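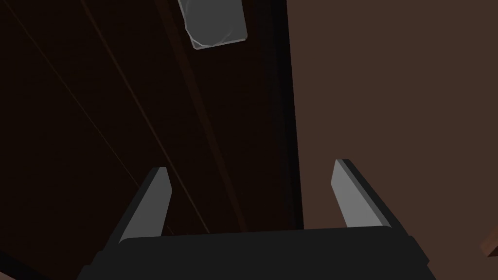

Ticket: Council livestream drops sound when the meeting moves to a vote
Opened by: Tharushi Paul, clerk's office, Town of Delby
Status: closed

First entry

Hi Murray, me again, sorry! Last night's council meeting went out fine for the roll call and the whole of public comment, and then right when they got to the vote on the Clolstead Road rezoning the sound went dead. Picture stayed up, captions stopped, and my phone started buzzing like crazy. People could see hands going up and couldn't hear a word of who voted which way (on that item, of all items). It stayed silent for about 9 minutes and came back by itself during the clerk's report.

I've had 6 emails so far, and two of them use the word "coverup." Council member Bélanger called as well and wants the audio on the web page before the next session. Can you tell me if we still have it anywhere?

What I tried before writing to you

I restarted the streaming laptop this morning and played a test clip. Sound was fine. I swapped the cable from the mixer for the spare in the drawer, and that was fine too. Then I sat in the mayor's chair and read the parking ordinance out loud to an empty chamber, and that also came through perfectly, so now I have a very boring recording of me.

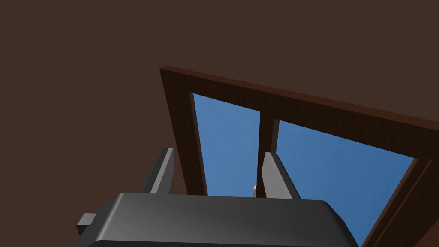
Reply from Murray Marchand, IT

Hi Tharushi. Good news first: the chamber recorder runs separately from the stream, so the vote is on there, start to finish. I listened to the rezoning part and you can hear every name and every yes and no. I'll put the file in the clerk's folder after lunch.

Now the stream. I went through the Plustholm log and the sound input switched from "mixer" to "voting panel" the second the vote was opened. The panel doesn't send any sound, so you got silence. I remember changing that template in May when we added the on-screen tally, and I'm pretty sure I left the input box on automatic. My fault, sorry about the emails!

Could you try this when you get a minute:

1. Open the meeting template and go to page 7, Sources.
2. Set Sound to "mixer, always."
3. Save it, close the program and open it again. It won't pick up the change otherwise.
4. Start a practice vote and talk while it's open.

Second entry from Tharushi

Did all four. On the first go I forgot to close the program and got silence again, then I did it properly and it worked! I opened and closed three practice votes and my voice stayed on through all of them. The audio of the real vote is up on the agenda page now, and I've written back to everyone who emailed, plus Bélanger. Please close this one.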